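The Night Boat to Valledon

29 January 2019

The ferry left Mandlow at eight and my aunt was already asleep by the harbour wall.

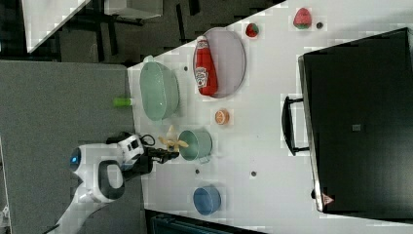 287 words

She had paid for a cabin and then refused to use it. Cabins were for people who expected to be ill. We sat on the upper deck with our coats buttoned, next to a man who was taking 42 hens to Friesen. The hens were quiet. The man told me it was 192 miles and that he had made the crossing every January since he was married.

When my aunt woke she asked if we had passed the Natier light. I said we had. It wasn't true, but she would have stayed up looking for it.

"Your uncle proposed there," she said. "I told him to ask again on land."

"Did he?"

"No. I had to do it."
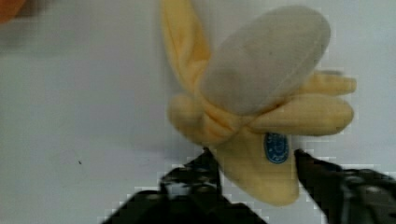

I had the house keys in my bag, and the letter from the solicitor, and a list of what she wanted brought back. She had written it in pencil on the back of a gas bill. The clock, the blue dish, his boots. At the bottom was the cloth banana he had won for her at the fair, with the yellow peel sewn so that it hung open and the grey felt-like fruit stood up in the middle. She had underlined it twice. The clock had one line.

At about four the engines changed their note. The man stood up and began talking softly to his hens.

"Is that Valledon?" my aunt said.

I said I thought it was, and she took out her comb.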